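Prastach (Robotersystem)

Prastach ist ein zweiarmiges Tischrobotersystem zum Handhaben und Falten von Textilien. Es wird vom Hersteller Dimine als Bausatz und als betriebsfertig montierte Einheit angeboten. Zielgruppen sind Hochschullabore, Entwicklungsabteilungen und kleinere Wäschereibetriebe, die das automatische Zusammenlegen einzelner Kleidungsstücke erproben wollen.

Geschichte

Die Entwicklung geht auf einen Prototyp von Pao-chu Au zurück, der zunächst nur für rechteckige Tücher ausgelegt war. Mervyn Greenwood überarbeitete die Greifer und passte die Steuerung an Kleidungsstücke mit Ärmeln und Hosenbeinen an. Der Vertrieb begann in einem Juli, anfangs ausschließlich als Bausatz. Die montierte Ausführung kam mit der zweiten Revision hinzu.

Aufbau

Das System besteht aus 2 Armen, die von der hinteren Tischkante her über die Arbeitsfläche reichen. Jeder Arm setzt sich aus schwarzen Servoeinheiten und metallenen Verbindungsteilen zusammen, die Verkabelung verläuft außen an den Gliedern. Am Ende sitzt jeweils ein Parallelgreifer. Kleine Kameramodule am Greifer liefern Nahaufnahmen der Griffstelle, eine Übersichtskamera erfasst die Tischfläche. Der empfohlene Arbeitsbereich hat eine Tiefe von 65 cm. Eine helle, matte Tischplatte wird vom Hersteller empfohlen, ist aber nicht Teil des Lieferumfangs.

Arbeitsweise

Die Bezeichnungen »rechter Arm« und »linker Arm« beziehen sich auf den Roboter; in der Übersichtsansicht erscheint der rechte Arm daher links. Ein Faltvorgang gliedert sich in Anfahren, Greifen, Strecken und Umlegen. Lange Teile wie Hosen werden quer zum Bediener ausgerichtet, sodass beide Greifer die Enden erreichen. 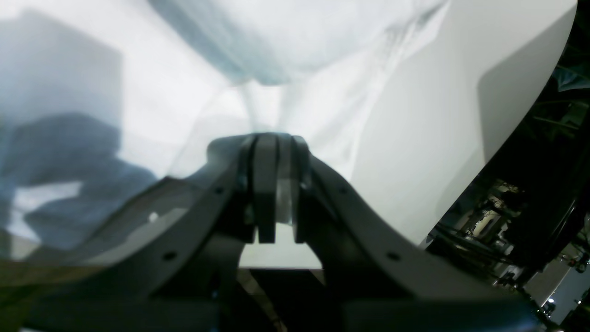
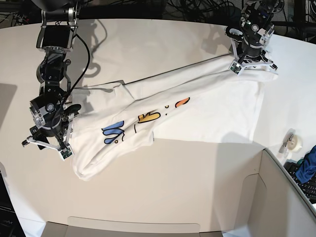
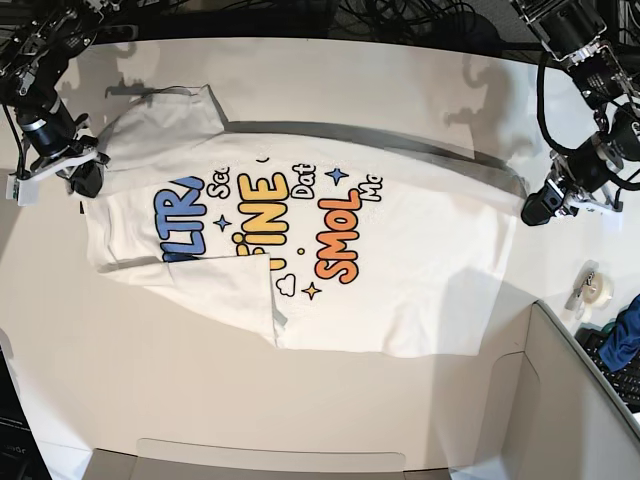
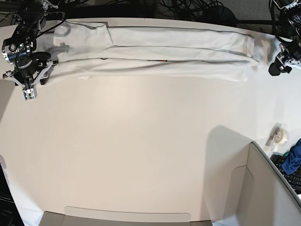
Von oben nach unten: weißer Stoff zwischen den Greiferfingern (Nahansicht); längs gefaltetes Langarmoberteil, an beiden Enden gegriffen; bedrucktes T-Shirt mit umgelegtem Ärmel; weiße Hose mit umgeschlagenem Bundbereich.

Software

Die Steuerung erfolgt über das Programmpaket Pacheco, das auf einem angeschlossenen Rechner läuft. Es speichert Gelenkstellungen und Kamerabilder mit gemeinsamem Zeitstempel und kann aufgezeichnete Bewegungen wiedergeben. Eigene Faltabläufe lassen sich durch Vorführen anlegen oder als Folge von Greifpunkten eingeben. Für die Erkennung von Säumen und Kragen ist das Zusatzmodul Tostance erforderlich, das gesondert lizenziert wird. Ohne dieses Modul müssen die Greifpunkte von Hand gesetzt werden.

Leistung und Einschränkungen

Der Hersteller gibt für T-Shirts aus Baumwolle eine Erfolgsquote von 92 Prozent an, bezogen auf glatt ausgelegte Einzelstücke. Für zerknüllt abgelegte Ware liegen keine Angaben vor. Sehr dünne Gewebe können beim Öffnen der Greifer an den Fingern hängen bleiben; die Betriebsanleitung sieht hierfür eine verringerte Öffnungsgeschwindigkeit vor. Bei weißer Kleidung auf heller Unterlage hängt die Konturerkennung stark von der Beleuchtung ab. Schlagschatten der Arme können als Stoffkante gewertet werden.

Lieferumfang

Der Bausatz enthält Arme, Greifer, Kameramodule, Netzteile und Tischklemmen. Die Montage dauert laut Anleitung etwa 2 Stunden, die anschließende Kalibrierung ist darin nicht enthalten. Ersatzfinger sind einzeln erhältlich. Rechner und Übersichtskamera müssen beim Bausatz gesondert beschafft werden, bei der montierten Einheit ist die Kamera enthalten.

Siehe auch

Parallelgreifer
Servoantrieb
Wäschereitechnik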